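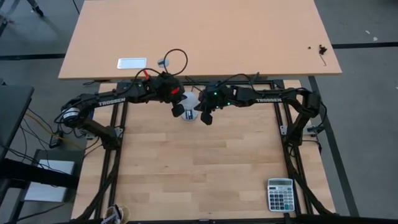 Oktober 2022
Tiziana Ferraro

Kapitel 5
Holz arbeitet — auch nach Feierabend

Wer Holz für einen toten Werkstoff hält, hat noch nie im Februar versucht, eine Schublade zu schließen, die im Sommer tadellos lief. Der Baum ist gefällt, aufgetrennt, getrocknet und bezahlt, und trotzdem nimmt er weiter Feuchte auf und gibt sie wieder ab, sobald sich die Raumluft ändert. Quer zur Faser quillt und schwindet er dabei deutlich, längs so gut wie gar nicht. Eine Tischplatte aus versetzt gestoßenen, hellen Stäben, in der hier und da ein kleiner dunkler Ast sitzt, ist deshalb vor allem ein Kompromiss mit einem störrischen Material: Viele schmale Stücke verziehen sich im Ganzen weniger als ein breites Brett, das sich in einer einzigen Richtung einig ist.

Die Tischlerei Irkel, deren Auftragsbücher uns durch dieses Kapitel begleiten, hat das auf die teure Art gelernt. Ihr Gründer Ottó Farkas leimte einst eine Platte fest auf einen Rahmen, schraubte sie zur Sicherheit noch an und lieferte sie in eine gut geheizte Kanzlei. Der Riss kam pünktlich zur Heizperiode, die Rechnung des Kunden kurz danach — sie belief sich auf 1.252 Euro und hängt bis heute neben der Hobelbank.

Wir klären zunächst, was Holzfeuchte ist und wie man sie misst. Danach berechnen wir das Schwindmaß einer Platte und sehen uns Verbindungen an, die Bewegung zulassen: Nutklötze, Langlöcher, Gratleisten. Die Formeln sind harmlos. Halten Sie trotzdem einen Bleistift bereit, und verwechseln Sie bitte tangential nicht mit radial; Farkas tut es gelegentlich noch heute.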